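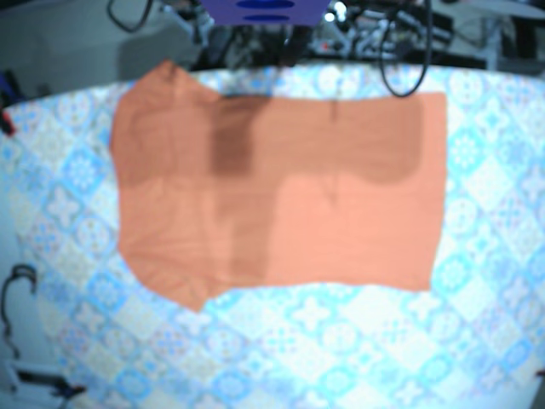 1/ Penunari have a new record coming!!

Right, I've had the advance stream since last night and I've been round it three times, so you're getting a thread. It's called "Plasside", it's out in November, and if you have ever liked a loud guitar and a sad chorus please clear an evening for it.

2/ Quick catch-up for anyone new. Penunari are a four-piece: Carys Maddocks on vocals and guitar, Noura Karam on lead, Seraina Reisinger on bass, Afaf Abou Jaoude on drums. Afaf joined after the last album and this is the first one she's played on start to finish. You can tell within one fill.

3/ Opening track is "Bajpai". Nearly two minutes of Noura on her own, clean tone, lots of delay, and then the band drop in on what I'm fairly sure is the wrong beat (it isn't, I counted, it's in seven). I laughed out loud in my kitchen.

4/ The single, "Kerbstones", went up on 24 August 2022 and I know a few of you found it a bit polite. I did too! In its place on the album, coming straight out of the noise at the end of track two, it makes so much more sense. Give it another go when you can hear them together.

5/ Carys is singing lower than she used to. The last album had her right at the top of her range nearly all the way through, and live you could hear her fighting for it by the encore. These songs sit where her voice is warmest. "Lantern Year" in particular. Oh my word.

6/ Production is Carla Dabbas again, who did the first EP, and I'm so pleased they went back to her. The bass has its own space. You can hear Seraina's fingers moving on the strings in the quiet bit of "Half the Harbour", and I've been waiting two albums for someone to turn that woman up.

7/ Now the long one. "Isus" closes side B and it's 22 minutes. TWENTY-TWO. There's a doom section, there's a bit with a harmonium, and the main riff from "Bajpai" comes back at half speed just when you've forgotten about it. I had to sit down, and I was already sitting down.

8/ If I have a moan, it's that the middle sags slightly. "Paper Weather" is a decent song with one verse too many, and the fade-out on "Tollgate" arrives just as Afaf is getting going. Let her play! I'd happily have had another minute of that.

9/ Vinyl people: the first pressing is 1,000 copies, double LP, gatefold, lyrics printed on the inner sleeves. The last one went quickly and then sat on resale sites for silly money, so if you want it, order it from the band's own shop. CD has the same track list, no extras on either as far as I know.

10/ Tour dates aren't all out yet. Carys said on the radio that they want to play "Isus" in full every night, which on a support slot would be the whole set, ha. I'd be completely fine with that.

11/ Someone's asked where to start if you've never heard them. First EP, then "Kerbstones", then go back to the second album and skip straight to track four. Save the long stuff for a train journey.

12/ Also yes, I've seen the comments about the drum sound being too dry. I really like it! Sounds like a person in a room hitting things. Try it on proper speakers before you make your mind up, my phone made the snare sound like a biscuit tin.

13/ Going round for a fourth listen now. Will add to this if I change my mind about "Paper Weather"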